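Chilblains

Chilblains are small, itchy swellings of the skin that turn up after exposure to cold and damp, most often on the toes and fingers, and less often on the ears and nose. They are red or purple on paler skin and can be harder to spot on darker skin, where the itch tends to give them away first. The medical name is pernio, a word few sufferers have ever used.

Cause

The small blood vessels near the surface of the skin narrow in the cold. If they are then warmed too quickly, blood can leak into the surrounding tissue, which swells and complains. A chilblain may take several hours to appear, by which time its owner has usually forgotten the bus stop and blamed the new socks. Poor circulation, smoking, tight shoes and a family history all make matters worse. Frostbite is a different condition, in which the tissue freezes, and needs urgent care.

Signs and course

Burning and itching come first, followed by swelling and sometimes a blister. Most chilblains clear up within two or three weeks if the skin is kept warm and left alone, the second of these being the difficult part. Broken skin can become infected, and pus, fever or a sore that refuses to heal should be seen by a doctor. People with diabetes are advised to have any sore on the foot looked at early.
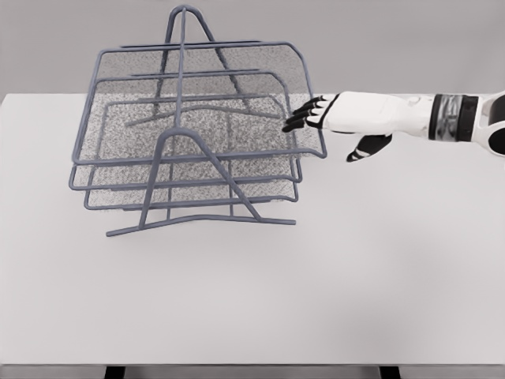

Treatment is mostly a matter of patience. Feet and hands should be warmed slowly, away from radiators and hot water bottles, and a plain moisturiser helps to stop the skin cracking. A pharmacist can suggest something for the itch. Households prone to chilblains tend to gather a great many half-used tubes, and a stacked mesh desk organiser with three trays will hold these as willingly as it holds paperwork, though small tubes are best laid flat. Where attacks are severe or keep coming back, a doctor may prescribe a medicine that widens the blood vessels.

Prevention

The usual advice is to keep the whole body warm, wear gloves and dry socks, and choose shoes with room for the toes. Regular walking helps. Sitting with one's feet against a heater does not, however strongly the feet may argue otherwise.

In local custom

In the hill village of Rilum, raw onion was rubbed on the toes each January well into living memory. There is no good evidence that it worked, but it did shorten visits from relatives. The neighbouring town of Dellgate favoured mustard baths, and the two places remained on poor terms over the question. The Mirov boot works, which once supplied both, sold a wide-toed winter boot that probably did more good than either remedy and was widely considered ugly.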